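Kvaran CPU Handling: Frequently Asked Questions

What is Kvaran?
Kvaran is a learned manipulation policy for server disassembly and reassembly. It was developed at Skernus and covers processor handling at the socket. Chassis opening and heat sink removal are outside its scope.

What data was it trained on?
2438 teleoperated demonstrations, of which 543 contain a deliberate recovery from a bad approach. Recoveries are labeled by the operator at the end of each run.

What does the policy take as input?
Wrist camera images, joint positions and gripper opening. There is no force sensor at the wrist. Contact is estimated from motor current, sampled at 100 Hz.

Why a wrist camera only?
Overhead views were tested in the first release. The arm blocked the socket during the last part of the approach, and adding the view gave no gain in placement error.

How is glare handled?
Heat spreaders and load plates saturate easily under bench lighting. Training images are augmented with synthetic highlights, and the pose estimate relies on the socket outline and nearby board features. Printing on the processor is not used.

Does it close the retention lever?
Not in the current release. Lever closing is trained as a separate skill under the name Farnex and has its own evaluation.

How is a trial scored?
A trial passes if the processor lies flat in the socket and no contact is flagged on inspection. The evaluation set has 263 trials. Trials stopped by the operator count as failures.

Can I use my own gripper?
Yes, if it has two opposed fingers. The finger geometry must be entered in the Iltidora configuration file before calibration. Expect to collect new demonstrations if the fingertips are wider than the reference set.

What does the wrist view look like?

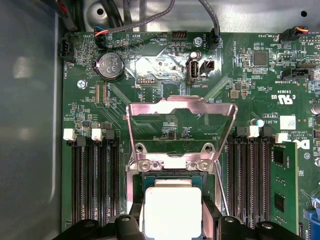
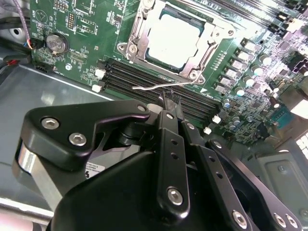 Wrist camera views of the gripper at a server motherboard.

Posted by the Skernus manipulation group
Last revised: December

Are the model weights available?
On request, for research use. The request form asks for arm model, gripper type and camera resolution.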